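Draris Cordless Floor Washer, two months in

I bought the Draris because our old mop and bucket had reached the stage where it moved dirt from the kitchen to the hall. I don't trust machines that promise to vacuum and wash in one pass. The box says "streak-free on sealed wood." So did the box of the Zwane we sent back in November, and that thing left stripes you could see from the stairs.

Setup is easy enough. The handle clicks in, you fill the clean tank, you add a capful of their cleaner (sold separately, of course) and you wait for it to charge. Mine took 3 hours, and the manual says 2. The manual says a lot of things.

On tile it does well. Dried coffee took two passes, and the dog's muddy corner by the back door came up in one. I have no complaints there, and I was looking for some.

Wood is where I have doubts. We have dark planks in the den, the kind that show every footprint, and on the normal setting the Draris puts down more water than I like. The low setting is better, but then it skips anything sticky. Petronella Pillay, who lives next door and has had hers longer, runs it on low and goes over the floor with a dry cloth afterward. Fine, but if I have to get the cloth out I want to know what I paid for.

The self-clean cycle is loud and it doesn't clean everything. Hair winds around both ends of the roller, and you'll be picking it out with scissors. Empty the dirty tank the same day. I left mine overnight once and won't again.

Battery: 17 minutes on the high setting before it quit on me, which gets through the kitchen and half the den. Spare rollers come in packs of 2 and cost too much. Sornex makes a cheaper roller that fits, a bit snug, and so far I can't tell the difference.

Would I buy it again? For a house full of tile, probably. For wood, I'd wait for a sale, test it in a corner for a week and keep the receipt. Rugs and mats have to come up first, whatever the ad shows, as the roller grabs at the edges. 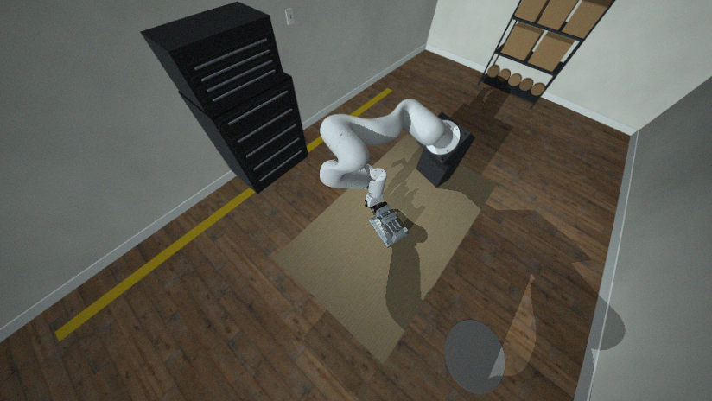

It also won't go under anything lower than a kitchen chair, so the strip beneath our couch still gets the old mop.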